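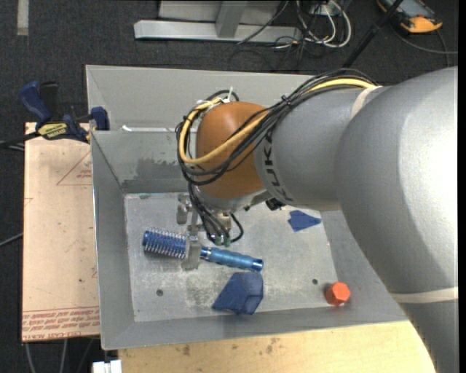
Reltholm is coming back! The slow, foggy harbour drama that so many of us fell for last winter has been given a second series, and filming starts in April. If you missed it the first time round, you have a few months to catch up, and I'm more than a little jealous that you get to see it fresh.

Josano, the production company behind the show, confirmed the news this morning after weeks of hints. The new run will have nine episodes, up from six, and each one will be a full 60 minutes. That extra time is very good news. The first series had a lovely unhurried middle (the whole episode in the ferry waiting room is still one of the best hours of television I've seen in ages), but the last part had to gallop through three different storylines to get everybody where they needed to be. The lighthouse inquiry in particular deserved more than two short scenes and a phone call.

For anyone coming to it cold, Reltholm is set in a small island town where the ferry company has closed, the fish market is about to, and a body has turned up in a boatshed that belongs to the harbour master's family. It sounds like every other crime drama of the past ten years, I know. What lifts it is the town itself. People carry on with their lives around the case. They argue about parking. They hold a wedding reception in the same hall where the police have put their desks, and someone has to ask the band to keep it down during an interview. By the fourth episode I cared more about the bakery lease than the murder, and I cared about the murder quite a lot.

Josano says the second series picks up 28 days after the finale, with the inquest under way and the ferry running again under new owners. Most of the main cast are back. Part of the story moves to the mainland this time, to a port called Laton, which was mentioned constantly in the first series and never once shown. Fans have been drawing maps of the place for months, so I hope the set designers have been keeping an eye on the forums. The company's announcement describes Laton as "bigger, brighter and much less friendly", and that's all we get for now.

There's a new family to meet as well. The Garcia household runs the boatyard over in Laton, and going by the announcement they've been owed money by half of Reltholm for a very long time. Anyone who paid attention to the ledger in episode two will have sat up at that. I went back and paused it last night, and yes, the name is there, twice, on the left-hand page. Either the writers had this planned from the start or they've been very clever about tidying up afterwards, and I'm happy with both.

The music is staying the same, thank goodness. That creaky accordion theme has been my ringtone since January and my family have stopped complaining about it. The opening titles are being redone to take in the mainland, though the gulls are staying. So is the habit of starting every episode with the shipping report, which I used to skip and now listen to properly, having worked out (very late, on my second viewing) that it tells you who's lying.

Local people are getting a look-in too. Josano is after roughly 200 extras for the market and quayside scenes, with no acting experience needed. Sign-ups open next month through the company's website, and you'll need to be free for early starts, with some calls as early as 5am. Bring a thick coat. Extras on the first series told us they spent most of their time standing in drizzle eating very good soup, and all of them said they'd do it again.

No broadcast date has been given, but the announcement talks about "the dark evenings", so late autumn seems a fair guess. The first series is still available to stream in full, and a repeat run is planned for the summer, with two episodes shown back to back each week. We'll be covering the new series episode by episode once it starts, with spoilers kept well below the line.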